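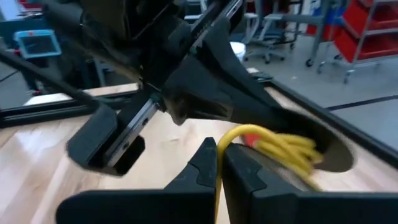
Cable handling with the Drollomel two-arm kit: yellow cable held between the fingers of the right gripper.

Drollomel Cable Handling Kit – Gallery

Plestness supplies the Drollomel kit to workshops, colleges and test laboratories that wish to automate the handling of cables and other flexible parts. The kit is offered for purchase or for hire, with a minimum hire period of 28 days.

The view is taken from the wrist of the right arm, close to the fingertips. The notched inner edges of the fingers face one another across a narrow gap, and the cable runs down through it. The remainder of the bundle lies at a round opening in the wooden tabletop, with the second arm reaching in overhead.

Replacement fingers are supplied in pairs under part number 482. Wrist camera mounts are listed separately under part number 653.

Installation and operator training are provided by Diekmann. Customers who already hold a Devar service agreement may add the kit to it at the next renewal – please quote reference 3008 in all correspondence.

Gallery page last revised 10/18/23.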